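Leave the hallway table alone

Every few months somebody at Gristow decides the hallway needs to be "cleared." An email goes round. Whatever is sitting out gets put in a closet and for a week we all walk down a blank white tube to get to our desks.

I'm against it. Have been since December, when the last clearing happened and it took me 2 days to find my own umbrella.

The argument goes like this – corridors are for walking, tables collect junk, junk looks bad to visitors. Fine. Some of that is true. I've worked in places where the hall table was a graveyard of dead chargers and unopened mail. The old Nosgate office had 305 square feet of lobby and you couldnt set down a cup of coffee in any of it.

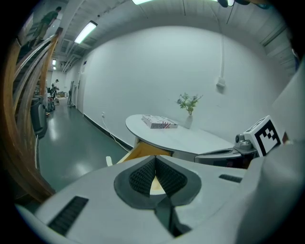

A table in a hallway is the only furniture in a building that belongs to everyone. Desks are owned. Kitchen chairs are basically owned, try sitting in the wrong one. But the hall table you can lean on, drop your keys on, stop at. And ours isn't even messy! White oval top up against the wall, a flat box with red and blue on the sides like a flag, a small vase with something green and leafy in it. That's not clutter. Take those away and what's left to look at is ductwork, fluorescent lights and a cable running along the floor, and no one has ever sent an email about the cable.

Venla Keskinen, who is on the other side of this, told me the plant is a "gateway object." Meaning first a plant, then a box, then a bicycle helmet. OK. Maybe. But then move the helmet. You don't have to fire the plant.

She also wants a storage wall, floor to ceiling, with doors. The quote was $3,118. For that money you could put a good lamp out there and a stool for tying shoes, and have plenty left over for teh Flilldale trip.

My proposal is short. Table stays. Plant stays, whoever walks by waters it. Boxes get 7 days and then they go home with someone. Replies to me please, not the whole list.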